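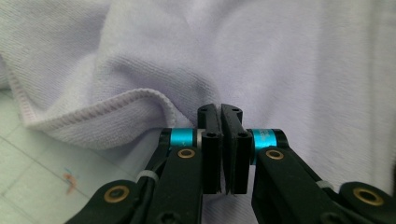
Hand-held parallel gripper at the hem of a microfibre towel, seen from the tool's own camera.

Stop choosing grippers by payload

By Ffion Voyle
2 Mar 2020

Most comparison tables for small electric grippers start with payload, then stroke, then closing force. I have filled in enough of those tables to know how they get used. Someone sorts by the first column, crosses out the bottom half and orders from what is left. For boxes, bottles and machined parts the method does little harm. For cloth it selects the wrong tool nearly every time.

A towel weighs very little. Any gripper on the market can carry one. The difficulty is in getting hold of a single layer at a known place, and none of the usual columns says anything about that. What decides it is the shape of the fingertip, the play in the linkage and how much of the contact area the camera can see while the jaws are closing. Two of those are missing from every data sheet on my desk. The third is shown as a drawing with the interesting dimension left off.

We have been comparing two tools at Starnau for a towel-folding cell. One is the Gromex, a sealed unit with a screw drive and flat jaws. The other is the Korkell, an open linkage with narrow fingers, which we run both on the arm and in a hand-held version for recording demonstrations. The Gromex wins on closing force by a wide margin. It is also stiffer, and its repeatability figure is better than we could measure with the equipment we have.

We ran 205 hem picks with each. A pick counted if the tool took one layer of the hem and still had it after a lift of 200 mm. The Korkell was ahead from the first session and stayed ahead. The Gromex lost most of its picks in the same way: the jaw face pushed the fold along the table before it closed, and the hem rolled under. More force did not help, as the force arrived after the cloth had already moved.

Gemma Zuccaro, who did the arm programming, objected that a slower approach would have rescued the flat jaws. We tried it. It did recover part of the gap, at a cost in cycle time that would have ruled the cell out on other grounds. Her second objection was better. An open linkage has pivots, pivots wear, and 205 picks on a new tool say nothing about the state of the bushings after a year of shifts. I accept that. I would still take a tool whose wear I can measure and whose bushings I can replace over one that fails at the task on its first day.

The camera deserves its own column in the table. With the view placed behind the fingers, looking along them, both tips and the cloth they are about to meet are in the same picture. The stitched edge of a hem is a good visual feature: it is a raised, continuous line with a different texture from the pile, and it survives poor lighting. On a pale towel over pale tiles there is not much else to work with. A bulky jaw housing covers exactly that region during the last part of the approach. We could fit the same camera to the Gromex, but only further off to the side, and the controller then had to guess where the near jaw was.

There is also the matter of carrying data from hand to arm. If the person demonstrating uses the same fingers and the same viewpoint as the robot, the recordings need very little correction. We had 420 demonstrations from the hand-held Korkell. To use them with the Gromex we had to mask out the fingers and shift the grasp point, and the results were poor enough that we stopped.

Gronow, who supply our controllers, publish a selection guide with payload at the top like all the rest. I would ask them, and the gripper makers, for three additions: fingertip thickness at the point of contact, free play at the tip with the jaws closed, and a drawing of what a wrist camera can see at half stroke. The makers must have the first two already. The third takes an afternoon with the CAD model.

Until then, buyers handling cloth should borrow both tools and bring their own towels.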